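Dalis opens refit and winter service yard at Omunside

New site adds covered hall, 400-ton travel lift and in-house interior store for owners of yachts over 30 meters

OMUNSIDE – Dalis, the yacht refit and maintenance company, has opened its second service yard at Omunside. The yard takes over the refit work previously subcontracted by the company's Vurnthorpe head office and will handle haul-outs, paint, mechanical overhaul and interior storage under a single contract. The first winter bookings begin in October.

The Omunside yard was acquired last year from a commercial ship repairer. Dalis has since replaced the slipway winch, dredged the approach channel and re-clad the main hall. The hall is heated and ventilated to the standard required for topcoat application and can be divided by a curtain wall, so that paint preparation on one hull can continue while finishing work is under way on another. Power supply on the hardstanding has been renewed, with separate metering at each berth.

Lifting capacity is provided by a new 400-ton travel lift. The lift serves a concrete dock with a clear width sufficient for the beam of all motor yachts currently under Dalis management and most of the sailing yachts. Hulls beyond the capacity of the lift will continue to be directed to partner yards, with Dalis retaining project management and class liaison.

Storage and handling of interior items

Refit periods at Vurnthorpe have in the past been extended by the removal, tracking and return of loose interior items. These range from galley equipment and soft furnishings to guest cabin accessories, and they must be off the vessel before sole boards are lifted or joinery is removed. Until now the work has been divided between crew, the yard and an outside storage contractor, with three separate inventories.

At Omunside the process is carried out by one team. Each item is checked at a bench in the interior store, entered in the inventory with its deck, cabin and locker position, and given a shelf location. The same record is used when the vessel is re-equipped. The store has 2,000 numbered shelf positions and is held at constant temperature and humidity throughout the year.
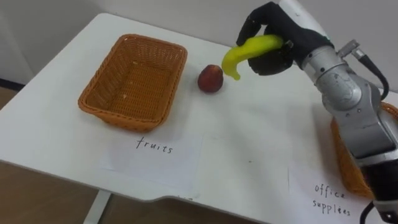 Orange woven basket on a white table.

Owners and captains can view the inventory through the Dalis client portal. Entries may be marked for cleaning, repair, replacement or disposal, and no item is disposed of without written approval from the owner's representative. Items found to be damaged on arrival are recorded before they are shelved, and a condition report is issued to the captain within two working days.

Survey software supplied by Tse

Planning for each refit will be based on a survey package supplied by Tse, the marine software house. The package combines the vessel's maintenance history with thickness readings, tank inspection reports and class requirements, and produces a work list in the order in which the yard expects to carry it out. Changes made during the project are priced and logged against the original list. A signed copy of each change is held by both parties – the yard does not begin additional work on a verbal instruction.

Dalis and Tse completed trials of the package at Vurnthorpe over the past two seasons. During that period 813 individual work items were processed. The trials led to several alterations, including a separate approval step for underwater fittings and a simplified daily report for owners who do not wish to receive the full schedule. The package will be in use at both Dalis yards from the start of the winter season.

Berths and services

In addition to the hall and hardstanding, Omunside has a sheltered basin with stern-to berths for vessels awaiting lift-out or undergoing sea trials. Fresh water, fuel, black and gray water discharge and shore power are available at all berths. Crew accommodation is located within the yard perimeter, with offices for captains and engineers on the upper floor of the same building. The yard is fenced and staffed day and night.

Workshops on site cover steel and aluminum fabrication, pipework, hydraulics, electrical systems, joinery and rigging. Engine manufacturers' technicians will attend by arrangement. Wash-down water from the lift dock is collected and treated before discharge, and antifouling residues are removed by a licensed contractor.

Vurnthorpe remains the company's head office and will concentrate on brokerage, crew placement and the management of smaller yachts. Its existing slipway will stay in operation for annual maintenance, and current contracts at that yard are unaffected by the opening. Vessels already booked at Vurnthorpe for winter work may be transferred to Omunside at the owner's request and at the quoted rate, subject to space in the hall.

Booking

Applications for winter places at Omunside are open. Owners' representatives should supply the general arrangement plan, docking plan and most recent class survey status with the application. Hall space is allocated on receipt of the docking plan and deposit. The yard office is open from 7:30 a.m. and viewings can be arranged through the Dalis service desk at Vurnthorpe.

About Dalis

Dalis provides refit, maintenance, brokerage and management services for motor and sailing yachts. The company operates yards at Vurnthorpe and Omunside.

Media inquiries: Dalis press office, Vurnthorpe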